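**Ticket: label printer drops off the Wi-Fi**
Opened by: Annag MacAulay
Status: waiting on Woder support

Okay, so the Woder printer in the mail room is doing it again. Prints fine all morning, then goes offline some time after lunch and won't come back until I pull the plug. I lost a batch of 300 address labels on Thursday -- well, the back half of it, and then it reprinted the front half when it woke up. Lovely!

Tried so far:

- new USB cable (no change, but we needed one anyway)
- reinstalled the driver twice, once with Finlay's login
- turned off sleep mode in the printer menu
- moved it to the guest network, where it lasted up to 7 hours, then died the same way

Finlay thinks the router is handing its address to something else. I looked at the list and there are 2 entries with the same name, so he may be right.
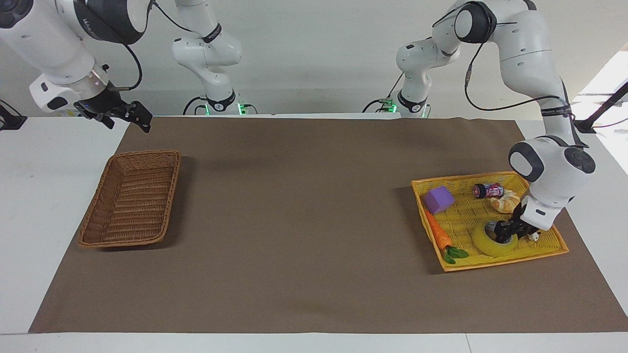 The address list is my next job, and I'd like to give the printer a fixed one so it quits wandering. I also want it out of that cupboard and onto an open table. A plain white one with a big brown mat over most of it would do me fine, and I'd happily take a brown wicker basket like that for the finished labels. Skye, can you send me the router password before I start?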